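Ximeng Shen learnt to make lace at 60, from a library book with half its pages loose, and she still talks about it as if she started last week. "I couldn't sleep!" she says. "I had one edging on the pillow and I kept getting up to do another row."

She had spent her working life on the ferry desk at Plikport, selling tickets to Undumport and back, and she wanted something for her hands. Now she is 69 and runs the October lace evenings in Tisitz, where beginners get three bobbins' worth of patience from her and then, she laughs, a great deal more.

Her biggest piece so far is a collar with 262 pins in the pattern. It took a whole winter, and she unpicked one corner so often that the thread went furry. "I cut it out in the end and worked it again with new thread. You can't see the join. Well, I can."
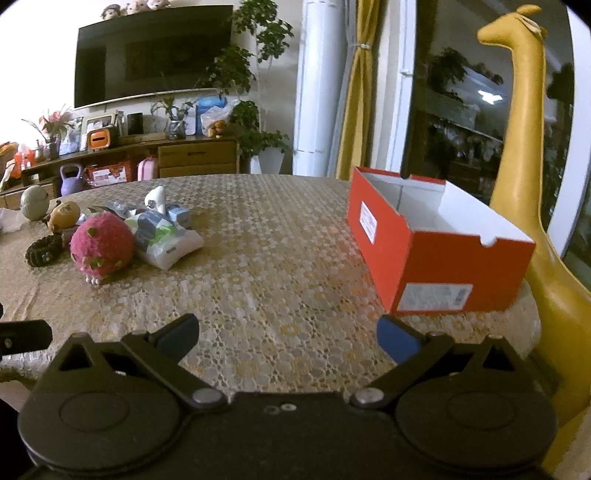 Flowers are what she loves most, and she'll happily talk about petals until the tea has gone cold (mine did). She is no snob about where they turn up, either. A beige and grey tablecloth with a lacy floral pattern, spread over a round-edged table, pleases her as much as anything in a museum case. "Look at how the flowers sit against the background," she says. "If you want to learn design, start with whatever's on your table and draw it."

Her students do a lot of drawing. One of them, Halim, filled a sketchbook with leaves before he touched a bobbin, and his first bookmark came out so even that she asked to borrow it for the class.

What about people who think they're too clumsy? She waves that off. "I dropped everything for a month. Pins in the carpet, pins in my slippers. Buy thicker thread, make a wonky bit of braid, and then make another one."

She's planning a shawl next, in dark green wool.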